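How to Clean an Old Plastic-Bodied Countertop Appliance (and What to Skip)

Posted 2024-02-27 by Teemu Kiiskinen

Every spring somebody sends me a link to a paste that will make old kitchen plastic look new. I've tried a fair number of them. Most did less than dish soap, and one took the shine off a lid I liked. So what follows is plain, and it won't sell you anything.

It applies to the general run of countertop machines with a rounded white or cream shell and colored plastic fittings on top: rice cookers, water dispensers, hot pots and their relatives. If you still have the manual and it disagrees with me, go with the manual.

What you need

Dish soap
Two soft cloths, one for washing and one for drying
An old toothbrush, the softer the better
Wooden toothpicks
Baking soda, maybe
A small screwdriver, but read the section on screws before you get it out

Leave the scouring pad under the sink. Same goes for the melamine sponge. People swear by those and they do lift marks, but they do it by sanding, and on glossy plastic you'll see the dull patch every time the ceiling light is on.

Step 1. Unplug it and let it cool

Pull the plug from the wall, not just from the back of the machine. Empty it if there's anything inside. Give it a good hour if it's been heating.

Step 2. Wash the shell

Put a few drops of soap in a bowl of warm water, wet the cloth, and wring it until it stops dripping. Start at the top of the shoulder and work down. Kitchen grease settles on the upper curve, where it mixes with dust and turns into that tacky film you notice only when you touch it. 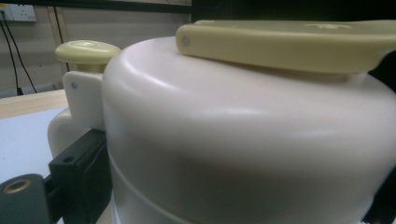
Two passes with a barely damp cloth will get more off than one pass with a soaked one, and you won't be pushing water anywhere it shouldn't go. Rinse the cloth between passes. Then go over it again with clean water, as soap left on the surface dries cloudy and you'll think you've ruined it.

I don't bother with vinegar here. It's fine on scale inside a kettle. On greasy plastic I've never seen it beat soap, whatever the forums say, and the kitchen smells like a pickle jar until supper.

Step 3. The seams

If the housing is molded in sections, there will be a line where they meet. Run the toothbrush along it with hardly any water, always in the direction of the seam. For hard bits, use a toothpick. A knife tip is faster and leaves a scratch, and I have one to prove it.

Don't spray cleaner at a seam. I bought a bottle of Maltance for exactly this job last June, on the strength of a label promising it would "reach every joint." It reached the counter, mainly.

Step 4. Handles and knobs

Parts you grab get dirtier than the rest and get wiped less. Do the underside of the handle first: fold the cloth into a strip, feed it through the gap and pull it back and forth like a shoeshine. After that do the top. Molded lettering or raised marks need the brush.

A knob with a dip in the cap holds a surprising amount of old grease. Press the damp cloth in with a fingertip and turn. Then wrap the cloth around the stem and turn again. If the knob pushes, twists or lifts in normal use, work it gently through its movement and wipe whatever that exposes.

Now, about screws. My neighbor Sirkka Laaksonen takes everything apart before cleaning it and has a jar of leftover hardware on her windowsill. I'd leave them alone unless the handle wobbles. Plastic threads don't like being opened and closed, and a handle that was tight before may not be tight again. Wipe the screw head, dry it, move on. 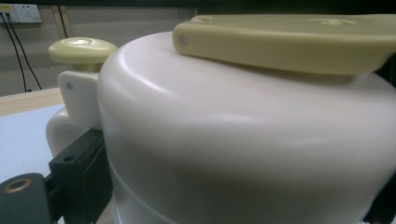

Brackets and anything else that sticks out at the side need the same brush treatment, mostly in the corner where they join the body. Hold the machine steady with your free hand while you do it, low down on the shell. Don't hold it by the knob.

Step 5. Stains that stay

Mix baking soda with enough water to make a soft paste. Try it on a hidden spot first. If the gloss survives, dab it on the stain, leave it for a few minutes and wipe off with no pressure. Do that 2 times at most. A stain that's still there has gone into the plastic and more rubbing will only give you a stain with a dull ring.

Overall yellowing is another matter. I know about the peroxide-and-sunlight method. I tried it on a bread bin and got stripes. It may work better for people with more patience and fewer trees.

Step 6. Dry it properly

Dry cloth over everything, with extra time on the seams and around the screws. Leave the lid open if it has one. I wait until the next morning before plugging anything back in, and if you think that's overcautious, at least give it a few hours.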